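Search this journal
Enter keywords, author or DOI
Go

4. Findings: how raised storage changed the use of household tables

4.1 Clearing and re-clearing

The diaries show that most households did not have a table that was used for one purpose only. The same surface was used for meals, paperwork, homework, mending, sorting laundry and paid work. Participants used the word "clearing" for the act of moving one set of things away so that another could begin, and we keep their word. Clearing was done by whoever needed the table next, and this was a regular source of irritation. Several diary keepers in Uslow wrote that they put off a task because the table would have to be cleared first. The task itself was often short.

Of the households recruited, 99 returned a diary that could be coded. The rest are left out of this section, although their entry interviews are used in Section 3. Households in Titbridge wrote longer entries than those in Uslow, partly because the Titbridge homes were larger and had more people moving through the room where the table stood. We have not tried to correct for entry length. Where a pattern appears in one town only, we say so.

Clearing took two forms. In the first, things were carried to another room or put away in a cupboard. In the second, things were pushed to the far side of the same table and left there. Participants tended to call the first form "doing it properly" and to describe the second as a lapse, but the second was far more common on weeknights. Piles at the far side of the table were usually made of paper, chargers, school items and small tools. They stayed in place for days at a time and were often added to by people who had not started them.

4.2 The far side of the table

The far side of a table that stands against a wall is hard to reach when seated and is rarely used for eating or writing. Earlier work on kitchens treats this strip as wasted space. Our diaries suggest a different reading. Participants used it as a holding place for things that were expected to be needed again soon, and they could generally say what was there without looking. Trouble began when the pile grew forward into the part of the table used for work or meals. Once that happened, the pile was either cleared in full or moved to a chair.

A small freestanding shelf is a common response. It lifts part of the pile off the table and gives it a fixed edge. Shelves of this type are sold as monitor stands, spice shelves, plant stands and desk risers, and the differences between them are slight. Many have a wood top carried on metal sides. The arrangement in Figure 2, in which a small shelf with a light wood top and thin black metal side frames stands at the far side of a black work surface, left of center, is of this general kind.

Shelves for the trial were obtained through Wolus, a furniture reuse store that serves both towns. The store had a mixed stock, and it was not possible to give every household the same model. We accepted any shelf that was low enough to see over when seated, light enough to be lifted by one adult, and open at the front. Households chose from what was on hand. They were told that the shelf was theirs to keep and that they could put it anywhere, including off the table. We did not suggest a use for it. 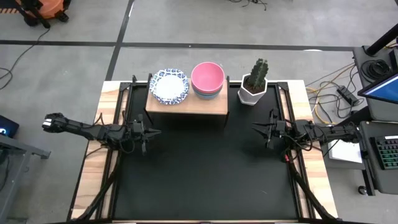 Most households placed the shelf on the table within the first week. A smaller group put it on a kitchen counter or the floor of a closet, and these cases are treated separately in Section 4.5. Among those who used it on the table, the first position was nearly always the middle of the far side. Diary keepers gave little explanation for this. One wrote that it "looked like where it should go." In the second half of the study many shelves had been moved away from the middle, usually toward the side of the table farthest from the person who worked there most. The reason given was elbow room, or a wish to have one long stretch of clear surface instead of a short stretch on each side.

4.3 On top and underneath

Each shelf offers two places to put things, and households treated them differently. The top was used for objects that people wanted to see: a clock, a lamp, mail to be answered, medication, a plant. The space underneath was used for objects that people wanted to keep close but out of sight. Notebooks and keyboards were pushed in there at mealtimes and pulled out again afterward. Participants described this as quicker than clearing, and several stopped using the word "clearing" for it at all.

The space underneath also had a drawback that we did not expect. Because it was dark and open only from the front, small objects were pushed to the back and forgotten. Exit interviews turned up lost keys, a library card, unpaid bills and, in one Uslow home, a child's hearing aid that had been replaced at some cost. Households that put a tray or shallow box under the shelf reported fewer losses. Households that turned the shelf sideways, so that it could be reached from the end of the table, also reported fewer losses, but they complained that the shelf took up more of the surface.

Color was mentioned more often than we had planned for. Dark objects were hard to find on dark tables, especially in the evening, and participants with low vision raised this without being asked. A pale shelf top on a dark table was said to be easier to use, as things set down on it could be picked out quickly. Participants with pale tables and pale shelves did not raise the point. Our coding scheme had no category for contrast and we added one after the first round of reading.

4.4 Effects on shared use

We expected the shelf to reduce disputes about the table. The diaries give partial support for this. In homes with two adults, entries that mentioned annoyance over the table became less frequent after the shelf arrived, and the change lasted to the end of the diary period. In homes with teenagers there was no clear change. Several parents wrote that the shelf had simply become part of one teenager's area, after which the rest of the household went back to pushing things to whatever part of the far side was left.

Ownership of the shelf settled early. By the time of the exit interview, most participants could say whose shelf it was, although it had been given to the household as a whole. The owner was usually the person who did paid work at the table. Liew, in an earlier study of shared refrigerators, describes a similar process in which a door compartment is claimed through repeated use and is later defended as if it had been assigned. Our material fits that account fairly well, with one difference. Refrigerator compartments were claimed with food, which is used up and replaced. The shelves were claimed with objects that stayed put, such as a lamp or a pencil cup, and these seemed to hold the claim even when their owner was away from the table for long periods.

Single-person households used the shelf in a more settled way. They moved it less, put fewer things on it and were less likely to lose objects underneath. They were also more likely to give it up. Two returned it to the store before the end of the study, one to make space for a sewing machine and the other with no reason recorded.

4.5 Shelves used off the table

Shelves placed on kitchen counters were used almost entirely for dishes, jars and cooking oil. Clearing was not an issue there, and diary entries about the shelf stopped after the first few days. Those placed in closets held shoes. We found no link between these uses and the way the household managed its table, and these households are left out of the comparisons in Section 5.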